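Section 6: Bagging your papers

By now you should have your piles sorted (Section 5) and your index started in the Woren notebook. If the piles are still all over the floor, go back and finish those first. I tried bagging while I sorted the first time I set up the Jakden system, and I ended up with the car title in with the piano lessons.

Everything in this section uses the clear zip bags, the ones with the green strip along the top. There are 14 in the starter set. You'll also need the roll of labels, a soft dry cloth and a table you can clear off completely. I like a white or very light tabletop for this job, but use what you've got!

6.1 Clear and wipe the table

1. Take everything off the table. Yes, the coffee too.
2. Wipe it with a damp cloth and let it dry all the way. Bags laid on a damp table pick up water on the outside, and labels won't stick to that.
3. Run your palm over the surface. If you feel crumbs or grit, wipe again.
4. Set the light so it comes from the side (I swing my desk lamp way over to the left). With the light straight overhead you get so much shine off the plastic that it's hard to read anything through it.

Note: Pale tables make it tricky to see the edge of an empty bag. Look for the green strip first and work out from there.

6.2 Get the bag ready

1. Take one bag from the pack and slide it open all the way, end to end. Don't stop halfway, even if the pile is thin.
2. Hold it up by a top corner and let it hang. Any folds from the pack will start to drop out.
3. Slip a hand inside and separate the two layers. New bags cling to themselves something awful.
4. Lay the bag down with the green strip away from you, and smooth it from the middle out toward the sides with the dry cloth.

Caution: No iron, no hair dryer, no sunny windowsill. I warped two of mine trying to get the creases out faster. A few wrinkles won't hurt your papers one bit.

6.3 Load the papers

1. Pull out staples, paper clips and sticky notes. If pages have to stay together, put a plain sheet of paper in front of the group as a divider.
2. Tap the stack on the table, long side and then short side, until the edges line up.
3. Slide the stack in until it meets the bottom of the bag, then push it over to one side. I go left, always, so the slack ends up in the same place on every bag and they sit better in the box.
4. Check that no corner is poking up into the zipper track.
5. Lay your hand flat on the bag and press gently from the bottom up to push the air out.
6. Close it with the slider. Keep a finger on the far end of the strip while you pull, or the whole bag will scoot along with you. 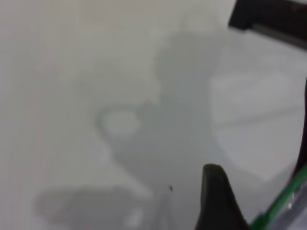
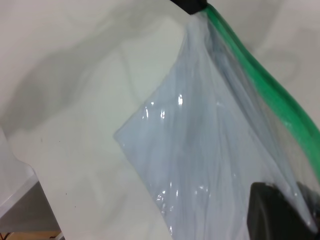
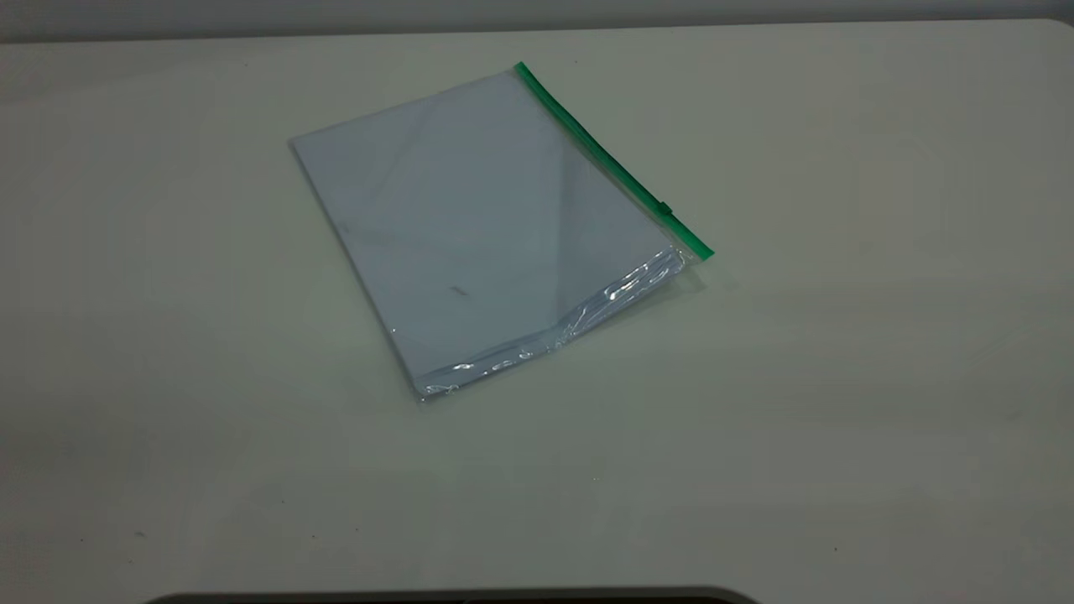
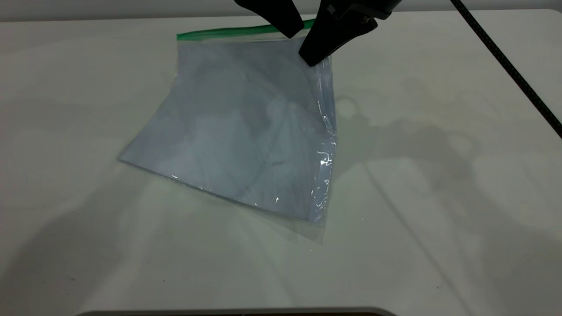
Pale work surface (first picture); clear bag with the green strip (the other three).

6.4 How full is too full?

I get asked this one a lot, and my answer is to go by feel. The bag should lie down flat when you let go of it, and the slider should run without a fight. If you have to squeeze the strip shut with your thumbs ahead of the slider, take out some pages and start a second bag.

Thick stuff (birthday cards, booklets, anything folded in thirds) should get its own bag. One fat booklet in the middle of a stack makes a hump, and then nothing on top of it will lie level. Small or floppy things like receipts and swatches do better with a sheet of card behind them so they don't all slump into one corner.

Note: I finally counted my own paper last April, after I'd gotten everything bagged. 864 sheets! That was one closet shelf. So please don't feel bad about your pile.

6.5 Label it

1. Write the label before you stick it. The plastic gives under a pen and your handwriting will go downhill fast.
2. Put the label at the top left, just under the green strip, on the outside.
3. Use the same name you wrote in the Woren notebook, word for word. "Car" in the book and "Auto" on the bag will drive you nuts six months from now.
4. Press it down with the cloth and give it a minute before you stack anything on it.

The roll has 1,000 labels on it, so if you make a mess of one, toss it and write another. I do use a second label on the back of anything I carry out of the house, like medical papers, because those bags get put down any old way.

Caution: Peel old labels off slowly, starting from a corner. If you yank, the film stretches and you get a cloudy patch right where you want to read.

6.6 Into the box

1. Stand the bags in the Katiyar box with the green strips up.
2. Put the ones you reach for most at the front. Mine goes house, car, doctor, school, then everything else.
3. Leave a finger's width of room at the back of the box. Packed tight, the bags grab each other and three come up when you wanted one.
4. Check each bag off in the notebook as it goes in.

If you have the Flesham drawer insert in place of the box, lay the bags flat with the slack side toward the back of the drawer. Don't stack them past the line on the side wall, or the top one will catch on the frame when you push the drawer in.

6.7 Little problems

The slider came off the end. Open the strip with your fingers, set the slider back on at the corner and squeeze it on until it clicks. If it won't click, retire the bag to holding spare labels.

The bag keeps puffing up. There's air trapped behind the stack. Open the slider a couple of inches at one end, press from the bottom again, and close it while your hand's still down.

There's a speck and I can't tell if it's on the paper. Wipe the outside with the dry cloth. If it stays put, it's inside the bag or on the page, and unless it's covering a signature or a date I leave it alone.

Pages slide around when I carry it. Fold the empty part of the bag under and hold it against the stack. You can also add a sheet of card at the back.

Once all your bags are in the box, go on to Section 7, where we'll do the yearly clear-out list. Keep the leftover bags in their pack with the sliders closed.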